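Furniture and Fittings Safety Checklist, Kirley Building, Ground Floor
Date of inspection: 2019-07-28
Result: passed with comments

I made this inspection with the checklist of Flestoda, second edition. Every point has OK, NOT OK or WATCH, and after it my comment. Where I write nothing, there was nothing to write.

1. Tables and work surfaces

1.1 Table stands level and does not rock - OK
In the reading room one table needed a felt pad under the back leg. I put it.

1.2 Edges without splinters or sharp corners - WATCH
The edge strip of the long table near the window is lifting at one corner. It can catch a sleeve. Please glue before October.

1.3 Surface clean, no swelling from water - OK
The wood-grain tops are in good condition. I passed my hand over each of them in both directions, with the grain and across.
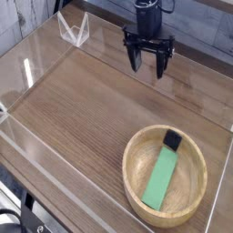

For cleaning, a damp cloth is enough. Last year somebody used the strong Patetti cleaner on the tops in the reading room and the shine went away in circles. This cannot be repaired, only covered. The bottle should be kept with the floor products.

1.4 Load label present on folding tables - NOT OK
Two labels are missing. The tables are the Bevan type, limit 91 kg. New labels can be printed in the office.

2. Chairs and stools

2.1 All screws tight - OK
I tightened 21 screws, most of them on the stools. This is more than I expected, so I propose to check the stools every three months.

2.2 Seats without cracks - WATCH
One plastic chair has a thin white line under the seat. It is not yet a crack, but it was not there at the last inspection. I marked it with blue tape.

2.3 Stacked chairs not higher than six - NOT OK
In the corridor there was a stack of nine. I took it down. Please tell the evening groups again.

3. Small wooden items

3.1 Bowls, trays and boxes without splits - OK
A wooden bowl should be turned over and looked at from the bottom also, where a split usually begins. Run a fingernail along the rim.

3.2 Oil finish renewed this year - WATCH
Not written in the log. The wood feels a little dry on the trays, so I think it was forgotten. One thin coat, wait one night, then wipe.
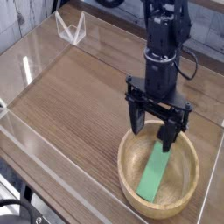

4. Shelves and wall fixings

4.1 Tall shelves fixed to the wall - OK
All brackets hold. I pulled each shelf with moderate force from the top.

4.2 Heavy objects on the lower shelves - NOT OK
Paper boxes were on the top shelf in the copy room. I moved two of them, the others are too heavy for one person.

4.3 Free passage in front of shelves - OK

5. Cables and floor

5.1 No cable across a walking way - OK
The cover strip in the entrance is new and lies flat.

5.2 Extension cords not connected one to another - NOT OK
Found in the copy room, behind the door. The second cord is marked for 3000 W, but the first has no marking that I could read. I disconnected both.

5.3 Floor mats flat - WATCH
The entrance mat curls on the left side.

Costs: roughly 300 for glue, labels, one long cord and a mat. Points marked NOT OK should be closed first. I will come again in October and look only at these and at the stools.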